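Recording pick-and-place examples with the hand-held gripper
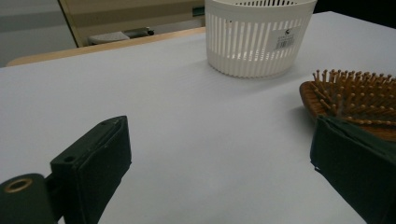 Last changed in April

These are the steps we use for tabletop recordings in the Brosness set. The task is short: pick up one household object, put it in the white basket, let go, back off. The current object is the wooden hairbrush. Read the whole page before your first session.

Before you start

Clear the white table of everything except the basket and the object. Cups, phones and tape rolls left near the edge end up in the recordings and have to be sorted out later.

Check the pads on both fingers. A wrinkle in the covering is fine. A pad that turns when you push it with your thumb is not, and should be tightened before you record. Squeeze the trigger all the way 2 times and watch that the fingers open fully after each squeeze.

Open Wistimix on the laptop, choose the task name from the list, and type in the station name. Do not make up a new task name. If yours is missing, add it in Golska first and reload.

Recording one example

Start with the gripper open and held over the near side of the table, with the basket in view. Press record and hold still for a moment.

Move toward the brush at an even speed. Close on whichever part gives you a firm hold. The paddle is wide, so for most positions the handle is easier. Coming down on the bristle side is allowed, but go slowly, as the pins make the pads slip.

Lift until the brush clears the rim of the basket, carry it across, lower it and open the fingers. Bring the gripper back to where you began and stop the recording.

If you drop the brush partway, pick it up again and finish. Mark that one "recovered" in Wistimix. We keep those. Delete a recording only if a hand got in front of the lens or you forgot which task you were doing.

Changing the layout

Move the brush after every example. Turn it, flip it, put it closer or farther away. Move the basket less often, and let it sit partly out of view in some of the starts. Do not line things up with the table edge each time. People do this without noticing, and the model learns it.

How many

One session is 200 examples. Plan on 180 usable ones after checking. The Plattner training run needs 3000 for each object, so the brush will be on the table for a while.

When you finish

Upload before you close the laptop. The transfer will not resume by itself if the lid goes down. Wipe the pads with a dry cloth and put the gripper back on its charger with the fingers open.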